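The Slow Science of a Tabletop

Why wood furniture moves, and what makers do about it

A board taken from a tree keeps responding to the air for as long as it exists. It takes on moisture when the air is humid and gives it up when the air is dry, and its dimensions change with each exchange. The change along the length of the grain is small enough to ignore in furniture. Across the grain it is large enough to split a panel, jam a drawer or pull a joint apart.

Most of the rules of table construction follow from this single property. Benito Casado, who runs a repair shop in Zelville, keeps a rack of failed tabletops for teaching. The oldest carries a pencil date of 1872 on its underside and has a crack running nearly its full length. The boards were sound. The maker had glued and nailed them to a rigid cross brace, and when the boards shrank, the brace held its size.

"The wood was always going to shrink," Casado says. "The only question was where it would show."

The mechanism is well understood. Water in wood exists in two forms: free water in the cell cavities and bound water in the cell walls. Free water leaves first and has little effect on size. Once the walls themselves begin to dry, the wood starts to shrink. Shrinkage is greatest in the direction that follows the growth rings and less in the direction that crosses them. A board sawn so that its rings meet the face at a steep angle will therefore stay flatter than one cut tangent to the rings.

Sawing also determines figure. Flat-sawn stock shows arches and ovals where the saw passed through the growth rings at a shallow angle. Quarter-sawn stock shows straight, parallel lines. Rift-sawn stock falls between the two. Buyers tend to choose by appearance, while makers choose by how the piece will behave in a heated room in February.

Veneer changes the calculation. A thin sheet glued to a stable core has too little strength to move the core, so it stays where it is put. This permits a broad arched figure on a surface that would be risky in solid wood. The cost is thickness. A solid top can be sanded many times over its life, and a veneered top only a few, sometimes only once.

Emil Prantl, a finisher who trained in cabinet work before moving to surface coatings, considers light-colored woods the hardest to keep. Pale surfaces show yellowing from oil-based varnish within a few years. Water-based coatings stay clearer but raise the grain on the first coat, so the surface must be sanded back before the second. Prantl's standard schedule calls for 2 thin coats with a full night between them, and he rejects the practice of applying one heavy coat to save time. Heavy coats cure from the top down and can trap solvent underneath.
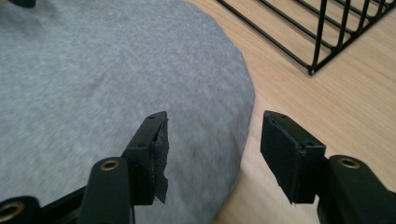
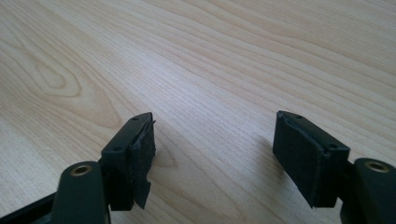 Pale wood, visible in both photographs, shows each change in the light.

Reflection is a practical matter as well. A high-gloss coating returns light at a narrow angle and shows every ripple left by the sander. A satin coating contains a flatting agent, a fine powder that scatters light and hides minor defects. The powder settles in the can, and a finisher who fails to stir it will get a glossy table from the top of the can and a dull one from the bottom.

Heat marks are the most common complaint Casado receives. The white ring left by a hot dish is usually moisture caught in the film. It can often be drawn out with gentle, even warming. A black ring is a different problem. It indicates that water has reached the wood and reacted with tannins, normally in the presence of iron. Oxalic acid will bleach it, but the treated area must be rinsed, dried and refinished, and the repair rarely matches on the first attempt.

Mats help, within limits. Fabric spreads contact and prevents scratches, but a damp mat left in place holds water against the finish. Rubber-backed mats carry a separate risk, as plasticizers in some backings soften certain lacquers. Casado advises lifting any mat daily and storing it off the table.

Capucine Marchal designs tables for Rilemik, a small producer that sells most of its work to restaurants. Her current model, the Mitum, attaches its top with metal clips that slide in grooves cut into the frame. The clips hold the top down while allowing it to widen and narrow. The first production run was 1000 tables, all with the same clip. Marchal's early drawings used screws in slotted holes, a cheaper method that works provided the installer does not overtighten them.

"In a restaurant somebody always overtightens them," she says.

Her other concern is the underside. A top finished on one face only will take on moisture faster through the bare face and cup as a result. Rilemik coats both faces on the same day, from the same batch. The step is invisible to customers and adds to the price.

For existing furniture, the advice is modest. Keep tables away from radiators and direct sun. Hold indoor humidity as steady as the building allows. Wipe spills promptly and dry the surface afterward. If a narrow gap opens between boards in winter, leave it unfilled until summer, when it may well close again. Filler packed into a seasonal gap gets crushed as the boards expand, and it can force the next joint over to open.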